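Erudeck Pipeline Marker Posts and Line-Break Valve Boxes

Product line: Erudeck 321
Made by: Flimby Pipeline Supply
Use: natural gas gathering and transmission lines, buried

The Erudeck 321 is a marker post and valve box set for buried gas lines. The post shows where the line runs. The box sits over the valve stem and keeps dirt out of it. Both are sold as a set or on their own, and the box takes most two-inch square operating nuts without an adapter.

Posts come in yellow or white and stand 66 inches overall, with 24 inches below grade. The decal area takes your company name, emergency number and line product. Send artwork with the order or use our standard warning layout and leave the number to us.
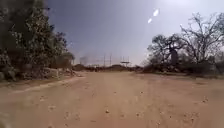 Unpaved road, dry ground.

What is in the set

Marker post with anchor bar
Valve box, two-piece, screw adjustable
Locking lid, keyed alike unless you ask for keyed different
Test lead terminal block (Model 321-T only)
Decal sheet

Box and lid

The lid carries a foot-traffic rating only. For road crossings or anywhere trucks will pass, order the Karimi heavy lid, part 506. It fits the same upper section and weighs 39 pounds, so two people should set it on a tall box. The standard lid and the 506 use the same key.

The upper section turns on a coarse thread. Brush the thread before you raise or lower it. Grease is fine in wet ground but collects grit in sandy ground, so leave it off there.
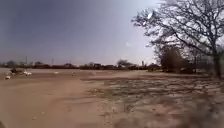 Cathodic protection leads

Model 321-T has a terminal block behind a cap at the top of the post. It accepts up to six leads. Run the leads up inside the post before backfilling and leave some slack at the bottom — backfill settles, and a tight lead will pull off the pipe. The cap is held by a set screw. Replacement caps are sold in bags of ten.

The older Skultidum posts used a round cap. Those caps do not fit the 321-T, and we no longer stock them. Customers replacing a few Skultidum posts at a time can mix the two on one line, as the decal sizes match.

Spacing

We do not set spacing for you. Follow your operating plan and the rules that apply to your line.

Ordering

Posts ship in bundles of 12. Boxes ship singly or by the pallet. Custom decals add five working days. Orders received by noon Thursday leave the same week if the decals are standard.

Lids and caps may be returned unused within 30 days. Printed decals are not returnable.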